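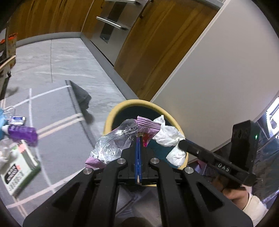
Floor Clearing In Shared Rooms
Project report, second draft
13 Jul 2020
Group: Dinesh Siddiqui, Fathima Siriwardena, Chathurika Jayasinghe
Supervisor: Dalia Ait Ali

What we wanted to know

Where things go when a floor gets tidied. Three endings for any item: put away, thrown out, or moved to a different bit of floor. The third one is what we were after. Most tidying guides skip it. The Tatstead housing handbook (2017 edition, still the one they give out) has a page on cleaning and a page on trash days and nothing in between.

Our starting guess - that the small bin is the bottleneck. Once it's full people stop deciding. Stuff that would have gone in the bin ends up next to it, and then it's sort of half trash, and then someone has to decide all over again.

Method

Rooms in the Mac Giolla building, second floor. Each person got the same instruction: clear the floor, take as long as you like, say out loud what you are doing with each thing. One of us wrote. We did not help. Chathurika helped once, by accident, she picked up a sock.

We logged 140 items before we stopped in April. Each got a line: what it was, where it started, where it ended up, any comment. Anything too small to name went down as "bits". We argued about whether a wrapper inside a bag is one item or two. Settled on one. Dinesh still disagrees, see his note at the back.

Sorting words we used:
kept - went to a shelf, drawer, desk, hook
out - went in the bin, or a bag meant for the bin
parked - still on the floor, just elsewhere
unsure - person picked it up, put it down, said something like "hm"

What ends up in and around a bin

Same kinds of thing over and over. Clear plastic bags, wrappers, tissues. None of them heavy, all of them bulky. A crinkled bag left to itself springs up and takes the whole opening, so a bin looks full from above when there may be plenty of room under it. In a yellow-rimmed one like the one on the first page, with the plastic bag and the tissue up over the edge, you can't tell from the top how much is really in there. We should of weighed some. We didn't.

Pushing down was rare. People balanced things on top instead. Fathima's word for this was "stacking the salad" and it got into the log sheets so we left it.

What stays on the floor

Boxes and bottles mostly. Small box, bottle on its side, a cable, a plastic bag resting on another box - that kind of cluster, off to one side of the bin. In our log boxes were the slowest thing by a long way. People read them. They shook them. They said "might need that for the return" and parked them. Bottles got parked if there was anything left inside, or if the person couldn't tell.

Rags were odd. We had no good category. A rag on the floor could be dirty laundry or it could be the thing you are about to wipe the floor with, and two people in our group called the same one different things. Went down as unsure.

Cables nearly all kept, but late. Nobody wanted to start with the cable.

Things we tried

Second round, we gave people an empty paper sack next to the bin, with a marker and told them to label it however they wanted. Labels we got: "recycling?", "boxes", "later", and one just said NO. Parked items went down in every room. Not by the same amount each time, and the "later" sack was still sitting there when we came back for the log sheets, full.

Third round was supposed to be a bigger bin. We ordered one from Multano and it didn't come before the building closed. So no third round.

Problems

People tidy differently when someone with a clipboard is in the doorway. Talking out loud slows them down and a few went quiet halfway.
We didn't record whether the bin was already full at the start. Biggest hole in the whole thing. Dalia flagged it on the first draft and it can't be fixed now.
All one building. Fathima's cousin offered rooms in Trorkusham but we had no way of getting there.

If somebody picks this up

Empty the bin first, or write down that you didn't. Flatten boxes in front of people and see if they keep fewer. Give rags their own line. Use bigger log sheets, ours ran out of room in the comment column and the comments were the best part.

Dinesh's note: a wrapper in a bag is two items. Somebody put it in there.

Still to do before hand in: table of items by ending, fix the page numbers, get the log sheets back from Chathurika. Word limit is 4000 so there's space for the table.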